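Building Fabric > Course Handouts > Masonry
Search this site Enter keywords
February | Blagoje Janevski

Handout 3: Recording an existing brick wall

Read this before the site visit to the Lavness building. The lecture dealt with how walls are built. This handout deals with how they are written down.

Terms. A course is one horizontal row of bricks with its mortar. The bed joint is the horizontal joint under a brick; the perpend is the vertical joint between bricks in the same course. A stretcher shows its long face and a header shows its end. A closer is a cut brick used to keep the bond correct near a corner or opening.

Bond. Identify the bond from an undisturbed area, away from openings. Stretcher bond shows stretchers only, apart from the cut pieces at ends and corners. English bond has alternate courses of headers and stretchers. Flemish bond has headers and stretchers alternating within each course. Do not infer wall thickness from the face alone. Snapped headers were often used on a half-brick skin, and the Gashi extension has a long run of them.

Gauge. Gauge is the height of a course including its bed joint. Do not measure one course and multiply. Measure over several courses, from the top of one brick to the top of another, and divide. Old bricks vary in height and the joints were adjusted to suit. If the gauge changes part way up, record the level of the change and look for a matching change in mortar or brick colour.

Mortar. Note colour, hardness and joint profile. Lime mortar can usually be marked with a key. Cement repointing over lime is common and should be drawn as a separate area. On the Trivell elevation it covers 43 per cent of the face.

Cracks. Record width at both ends and at the widest point. A crack of 2 mm is entered on the sheet; anything finer is sketched only. State whether the crack follows the joints or passes through the bricks. Both may occur along the same line.

Sheets. Use the Skoveck recording sheet. Page size is A3. The overall elevation is drawn at 1:200, with details on separate sheets.

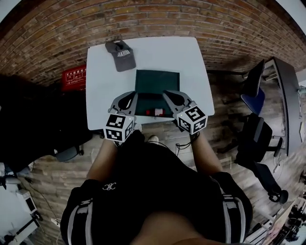
Course lines are the reference for checking level, so they must be taken from the wall with a string line or a laser. Photographs are supporting evidence only. A strong wide-angle view bends straight work, and the red brick wall beyond the white table arcs across the top of the picture for that reason. A sag read from such a view has no value. For the elevation set, stand square to the wall, use a longer lens, and include a staff held upright against the brickwork.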